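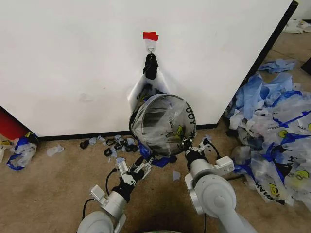
Two arms, one bag: questions on method at the Bellamy project

Keda, 25 September 2022

The Bellamy project studies how a two-armed robot handles thin plastic film. Its working setup is a white wall panel with an adhesive hook, a bag hanging from the hook, and a supply of printed shopping bags on the carpet. We spoke with the project's lead engineer about what is measured and what is left out.

The choice of material came first. "Rigid objects have a pose. You estimate it and you plan a grasp," the engineer said. "A bag has no pose worth the name. You can describe the rim and the handles, and the rest moves when you touch it."

The method keeps both grippers on the bag and treats the film between them as a single unknown. Camera views from above the arms are paired with joint positions and gripper width. The policy, called Paltska, is trained on 3000 demonstrations by human operators and predicts motion for the 2 arms together. An earlier version predicted each arm separately and was dropped in July.

"Separate prediction gave us tearing," the engineer said. "One arm would start a lift while the other was still closing. In the joint version the arms disagree less. I would not claim more than that."
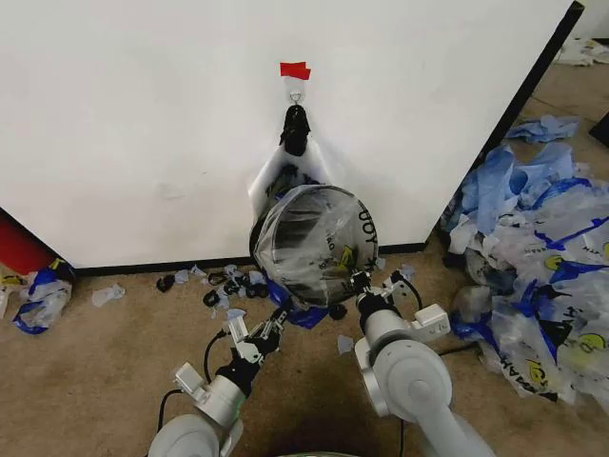 Both grippers at the lower edge of the item, below the hanging bag.

Transparent film remains the main source of error. Depth readings on it are unreliable, and Paltska does not use them. Printed lettering and logos help the vision model, according to the engineer, and this complicates the results. "If it follows the print, it may do worse on a plain bag. We have to test plain bags separately, and that set is still small."

Each test runs for 10 attempts before the hook is checked. An attempt counts as a success only if neither gripper loses the film. Partial results are logged but do not enter the score. The scoring rule was adapted from a 2003 internal protocol at Filtura, written for inspecting filter sleeves.

Asked why the floor is not cleared between attempts, the engineer said loose film in view is part of the test. "A clean background makes the numbers look better. We ran it that way at first and the model failed as soon as there was a second bag in sight."

The next round will change the height of the hook and leave the model as it is. Results for plain bags will be reported in a separate table.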